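Belitley Music Charity Group
Minutes of the December meeting

The meeting was opened at 6 in the evening in the upstairs room at Gittins. The minutes of the previous meeting were read and accepted with one correction: the name of the support band is Olta, without "The".

1. Benefit concert
The group looked back on the concert for the children's hospital ward. We sold 322 tickets, which is more than the hall has sold for any of our evenings before. Olta played first and agreed to take no fee. The headline rapper also gave back his travel money, and he spent a long time after the show signing shirts for the young patients who could come. Several members said this was the best part of the night.

There were two complaints from neighbours about the bass. It was agreed to answer both of them in writing and to finish earlier next time.

2. Money
The ticket money has arrived from Trusta, our ticket seller, but the bar share has not. Gittins has promised it before the end of the month. It was agreed to wait with the payment to the ward until both sums are in the account - the ward has been informed and has no objection.

3. Instruments for the ward
The ward has asked for small keyboards with headphones, and not for drums as we had planned. The group accepted this change. We will buy six keyboards, all of the same model, so that the spare parts fit.

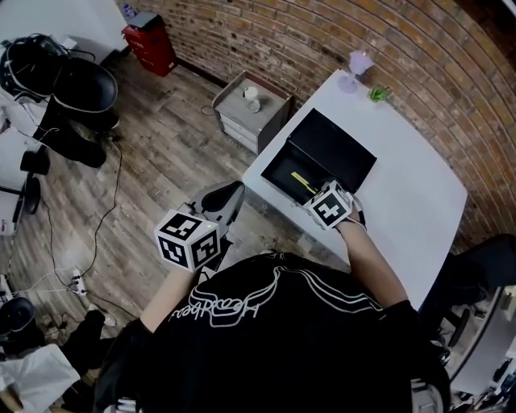 The keyboards must be easy to clean, and the ward will send us its rules on this before we order. A proposal to print our name on them was discussed and refused by six votes to two.

4. Spring event
Olta would like to play again and has offered to bring a choir from the Belitley school. The group was in favour. Gittins will be asked for free dates in April or May, and also if the side door can be opened for wheelchairs, as the queue at the front was too narrow.

5. Other matters
The lost property from the concert (two scarves, one glove, a child's hat) is kept behind the bar at Gittins until the next meeting.

The meeting was closed at 7.40.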